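Varkska 2 Smartphone
Item no. 2444

The Varkska 2 is a dual-SIM smartphone intended for customers who require dependable calling, messaging and everyday apps. It is supplied unlocked and may be used with any compatible carrier. The software is kept plain, and apps that are not needed can be removed during setup.

Contacts and photos can be moved from an older phone over a cable or a wireless connection. The transfer tool opens when the phone is first switched on - it can also be started later from the Settings menu.

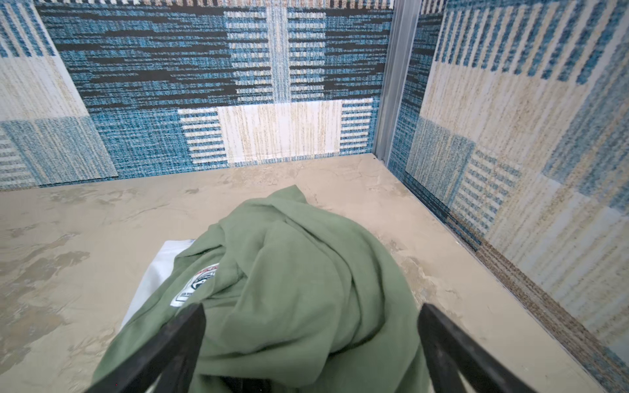
Fingerprint unlock is set up separately for each user profile. A screen lock code must be chosen first, and the phone will ask for it again after every restart.

In the box: phone, charging cable, SIM tray pin, printed guide. The wall charger is sold separately.

Returns are accepted within 30 days of delivery, provided that the phone has been reset and all parts are included. Orders for schools and offices are handled by Eluned Mathias at the Tostevthorpe branch.

Page updated 1/30/21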